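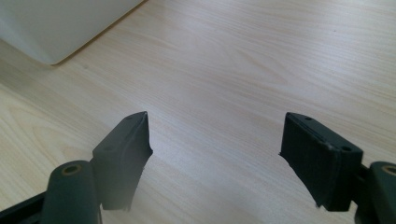 Keep one spot for the family's medicines and tell everyone where it is. A bedroom closet shelf works well. The bathroom cabinet gets too warm and damp for most tablets, and so does the cupboard over the stove.

**Sorting**

- Leave pills in the bottles they came in. The label has the dose and the refill number.
- Write the month you opened eye drops on the bottle. Most are good for a few weeks.
- Store 800 mg ibuprofen apart from the regular strength. The tablets are easy to mix up.
- Put pet medicine on a different shelf.

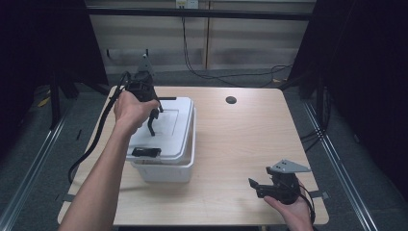

*Photo: Tincuța Lazăr*

**Blood pressure cuffs and other gadgets**

Take the batteries out of a monitor you use less than once a month. Wipe the cuff with a damp cloth and roll it loosely, with no kinks in the tube. If the monitor sends readings to your phone, save a copy every November or so. Mine had 87 readings on it when I changed phones, and I lost them all.

**Reminders**

Set 2 phone alarms for anything you take daily, one at the normal time and one a half hour later. Turn off the second once you've taken the dose.

**Throwing things out**

Many pharmacies have a drop box. Scratch your name off the label first. Old inhalers go back to the pharmacy too, so ask at the counter before you put one in the box.

Aarti Ahuja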